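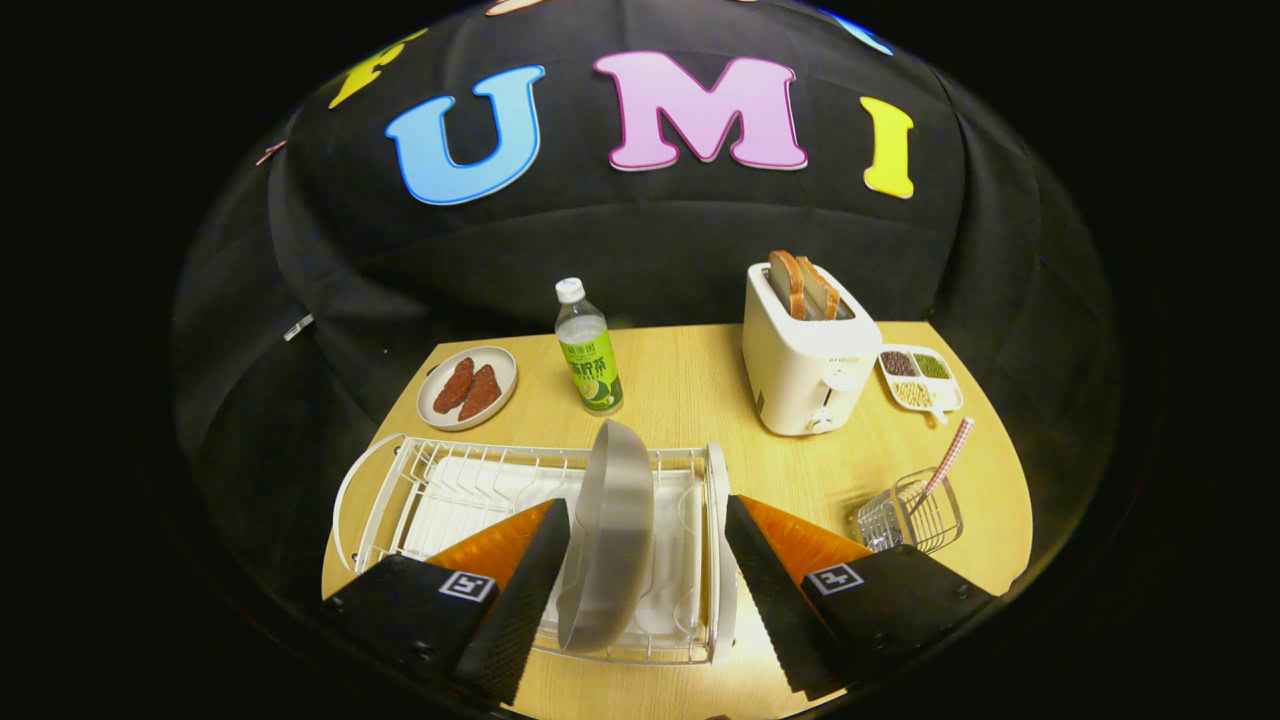 U, M and I on the black cloth. Look at how fat the serifs are!

March, started 9:40 am

Wood type day. The Stimthorpe drawers are finally clean enough to print from, and I want to get everything down while my hands still smell of it.

Quick recap for anyone who missed last week: the Stimthorpe type is the big slab serif that came in the flat crates, end-grain maple as far as I can tell, with job number 2152 penciled inside the lid of the second crate. No maker's stamp on the cap A, and I checked it under the good lamp twice. Surfaces were gummy with old ink. I went over them with a rag and a little vegetable oil, left that to soften, then wiped with a barely damp rag of mineral spirits and dried right away. No water anywhere near it. A few letters have gone a lovely dark honey color and I'd be happy to just stare at them, but we have a poster to print.

Height check first. Ran the gauge over the whole alphabet. Most of it is close. The R, the second E and the ampersand are low, the ampersand badly so. One sheet of tissue under the R and E did it. The ampersand needed a piece of the Drillach card plus tissue, and it still prints lighter at the bottom left of the bowl. I think it's worn there as well as low, so packing underneath only gets you so far. Will try a cut patch on the tympan next time.

Lockup went fast once I stopped trying to be clever with the spacing. Wide slab letters fool me every time. I had set the line with even reglets between everything and the gap in LA looked like a missing tooth. Took the spacing out there completely, added a lead between the H and the I, and suddenly the whole line sat together. Wonderful feeling. Reminder to self: proof it, pin it on the wall, walk to the door, turn around. You can't judge it leaning over the bed.

Press: the Wonotska proof press, rollers freshly cleaned. It's running beautifully after the new bearers went in. There used to be a thump at the end of the bed and it's gone. Carriage still wants a firm push over the last few inches.

Ink: Usuga rubber base, process blue with a touch of opaque white. First mix was much too soft and it squashed out past the edges of the letters, so every serif had a dark rim and a pale middle. Added magnesium carbonate, a pinch at a time, and worked it on the slab until it pulled up short off the knife. Night and day. Second proof had a crisp edge and a flat solid all the way across.

Too much ink is still my main fault. I keep wanting a perfect solid on the first pull, and wood doesn't want to give you that. The better prints came later, after the faces had taken up a bit of ink, with less on the rollers than I thought sensible. Some grain shows through and I love it. Please don't anybody "fix" that!

Paper tests, all same ink, same packing:

Drillach smooth, white: sharpest edges, a bit cold looking. Slow to dry.
Drillach toned: my favorite by a mile. The blue goes slightly green and the grain looks rich.
Newsprint from the end roll: surprisingly good, and fine for the giveaway copies.
Leftover cotton sheet, dry: needs more impression than I want to put on this type. Stopped after 3 pulls.

Toned it is. We have 900 sheets on the shelf, so plenty for the run plus spoils even if the second color misbehaves.

Second color is the part I'm most excited about. Plan is a transparent warm red over the blue on the bottom line only, shifted slightly so there's an overlap down one side of each stem. Did a rough try with a brayer by hand after lunch and the overlap turns a deep plum. Registration was hopeless by hand, of course, but the color is right.

Bits and pieces:
Gauge pins are wearing grooves in the tympan, change the sheet before the run.
Cracked lowercase g: do not lock up tight. It's in the envelope in the top drawer.
Order more tissue.
Counter on the Wonotska still reads around 2000 too high after the repair. Write down the start number.

4:15 pm. Type wiped and back in the drawers, face up. Blue proofs are on the rack, tacky. Check them in the morning before stacking anything.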